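Handout for Unit 2, Foodservice Board. Bring it to the November lab session at the Pollbridge building.

## Grammage and coating weight

Grammage is mass per unit area, in g/m². It isn't thickness. Two boards of the same grammage can differ in thickness if one has been pressed harder, and the thicker one will usually be stiffer in bending.

Coated board is quoted either as base weight plus coating weight or as total weight. Supplier sheets are not consistent on this point. The Mikora sheet in the course folder gives base only; the Marras sheet gives the total. Convert before comparing.

Worked case, one-side coating:

- base board: 207 g/m²
- polyethylene: 18 g/m²
- total: 225 g/m²
- coating share by mass: 18 / 225 = 8%

For a two-side coating at the same weight per side, the total is 243 g/m² and the share is 14.8%. Cold-drink stock is commonly coated on both sides, as condensation wets the outside wall.

## Grain direction

Fibers line up along the machine direction (MD) during forming. Board is stiffer in MD than in the cross direction (CD), and it expands more in CD when it takes up moisture. Record the direction on every strip before cutting. Unmarked strips are discarded.

## Edge wicking

A coating protects the faces. The cut edge stays open, and liquid enters there by capillary action. Internal sizing slows this down. Mill additives and fiber blend also matter – see the Skostico trial notes for the test method.

## Wall construction

A single wall is one layer of coated board. A double wall adds a second smooth layer with an air gap. A ripple wall adds a fluted layer, which holds air in the channels and reduces contact area with the hand. Still air conducts heat poorly, so most of the insulation comes from the gap. A light outer layer of 175 g/m² is enough for the calculations in this unit.

Paper cups, blue and white print:

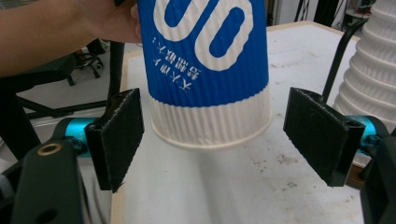
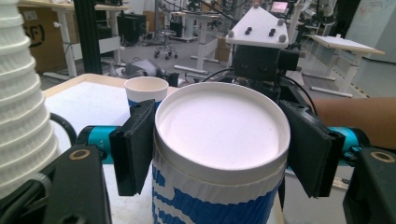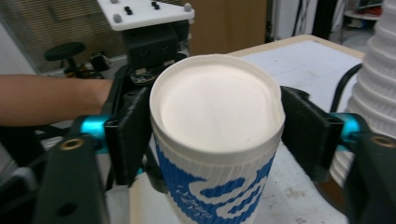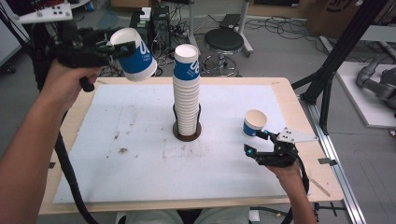
Does doubling the coating weight stop edge wicking?

It has little effect, as the added polymer sits on the faces and leaves the cut edge exposed. Use a more heavily sized base board, or fold the edge so that it doesn't touch the liquid.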